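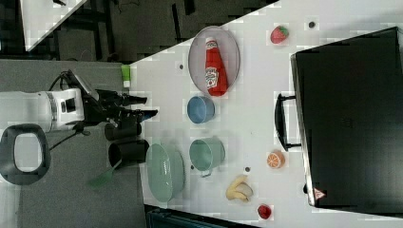
Call for participants: robot open day at Ullmont

Gesum is looking for people to take part in its open day at the Ullmont building in December. We need two kinds of participant: visitors who will work alongside a robot arm during the table demonstrations, and paid demonstration assistants who will look after the tables.

The demonstrations are about clearing and laying a table. The robot works with ordinary kitchen things and toy food: a bowl, a pot, oval dishes, a ketchup bottle, a toy banana, half a toy orange. Participants ask for an item to be moved, watch the attempt, and then fill in a short form on how easy the robot was to follow. Some attempts will fail. Please write those down as well.

Visitors taking part

You do not need any technical background. We would particularly like to hear from people who cook or serve food for a living, people who have trouble lifting or gripping, and anyone who has never been near a robot before. You must be 18 or over to take part at the tables. Younger visitors may watch from behind the line if they come with an adult.

Each session lasts 25 minutes and takes 7 people. Doors open at 10 am and the last session starts at 3.30 pm. There is a break from 12.30 pm to 1.15 pm when the arms are switched off. Participants receive a lunch voucher and their bus fare on production of a ticket. There are 110 places in total and they will be given out in the order that requests arrive.

Demonstration assistants

The work is for one day, plus a paid training afternoon in the same week. Assistants will:

- set out the table items before each session and collect them afterwards, including anything that ends up on the floor
- read the safety notes to each group
- hand out and gather the forms
- call the operator if a visitor crosses the line or an item gets stuck

Assistants do not operate the robot. That is done by Tyson Després and Eulalia Montecinos, who will also run the training. You will be on your feet for most of the day and should be comfortable speaking to a small group. Flat closed shoes are required. Long hair must be tied back and lanyards are not worn at the tables.

Experience in a shop, school, museum or canteen is useful. A second language is welcome but will not affect the rate, which is the same for all assistants and will be confirmed in the offer letter.

How to apply

Visitors should write to the open day desk with their name, a preferred time (morning or afternoon) and any access needs. The hall is on the ground floor and is carpeted. There is a quiet room next to the entrance.

Assistants should send a CV and a few lines on why the work suits them, addressed to Raymonde Chisholm. Short telephone interviews will be held by Kwabena Osei. Applicants who are not chosen will be told by email.

Sessions may be filmed for training purposes. If you do not wish to be filmed, say so when you write and you will be given a place in one of the unfilmed groups.

Related items
Getting to Ullmont: parking and buses
Workshop technician, Jendora (part time)
Zelenák hall: evening talks on robots in kitchens
Mervin Fraser on last year's open day

Last updated: November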